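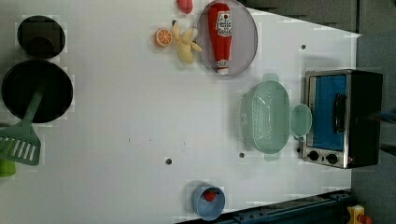 Skorholm Holiday Cabins: Frequently Asked Questions

When is check-in?
From 3 pm. Out by 10 am please, we only have a short window to clean.

How do I get the key?
Code box by the door. Code comes by email 2 days before you arrive. Check your spam folder first, then write to us.

How many cabins are there?
9. All sleep four except Magbanua, which sleeps six and has the bigger deck.

Is there stuff for kids?
Yes. Toys and board games on the low shelf, high chair on request. Please put the toys back where you found them.

What's in the kitchen?
Pots, pans, plates, the usual. No dishwasher. No coffee filters either, bring your own (size 4).

Can I bring a dog?
One dog, any cabin but Magbanua. Not on the beds. Leash on near the sheep, this is the law here and the farmer does call.

Do you take a deposit?
$200, back on your card within a week of checkout. Late checkout comes out of it.

Is there wifi?
In the cabins, yes. Slow in the evenings. Phone signal is better up by the road.

The hot water ran out??
Tank is small. Wait forty minutes. If its still cold, flip the Sundix switch in the hall closet off and on again, then call.

How far is the store?
Skikstead, 15 minutes by car. Closes early in the off season so shop on the way in. Gas there too.

Can I cancel?
Full refund up to 30 days before. Half up to 14 days. After that no, sorry. You can move your dates once for free if we have teh space.

Can I have a campfire?
Fire ring only, and not during a burn ban. Wood is in the shed, pay in the box.

Are linens included?
Sheets yes, towels no. Rental towels, ask when booking.

Last updated August 3, 2018

Related pages
Getting to Skorholm
Cabin rates and open dates
Skikstead trail map
House rules

Contact us | Copyright 2018 Skorholm Holiday Cabins | Back to top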